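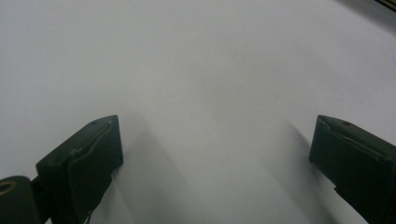 # Re: [gidstead-film] Friday screening and that interview

Madhu Semwal wrote:

> Has everyone seen the piece about the lead from Salameh? It says she's walked off the second series and isn't speaking to the director. I thought we were showing the first one in June! Do we still go ahead, or will it look odd? Also, what time are the doors?

Hi Madhu, hi all,

Yes, I saw it, and then I made the mistake of reading all 107 comments underneath (my tea went cold). I'd take it with a large pinch of salt. The bit everyone is quoting comes from a much longer radio chat, and if you listen to the whole thing she says she's tired and wants a summer at home with her mum. That's a long way from walking off! The line about the director is her laughing about him eating her lunch on set. How you get from there to "bitter feud" I don't know, but I suppose it got clicks.

So yes, as far as I'm concerned we go ahead. We've sold around 200 tickets over the season and I've had one email about it, from someone who wanted to know if she was coming in person. (She isn't. Sorry.)

Doors are at half past seven on Friday, film at 8. Please don't all turn up at ten past and stand in front of the subtitles like last time – you know who you are.

![]()

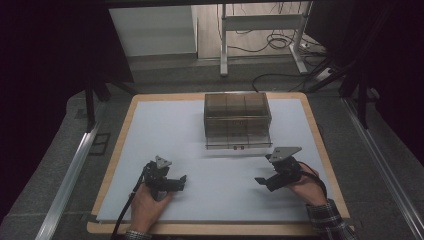
*Clear brown box on the board, with a gripper in each hand*

A few other bits while I'm here. The Drarkalstead lot have asked if they can borrow our copy of Celau afterwards. I've said yes, but I want it back before the summer break, as there are 4 people on this list who still haven't seen it and keep telling me so. If you're one of them, shout and I'll put you down for a lend.

I'd also love some ideas for the autumn. I'm a bit worn out by family dramas where everybody stares at a lake, so a musical would be very welcome, or something with a decent villain. Madhu, didn't you mention a wedding comedy with the same actress in it? Send me the title again, I wrote it on the back of a receipt and now I can't find the receipt.

See you Friday,

Marleny Zapata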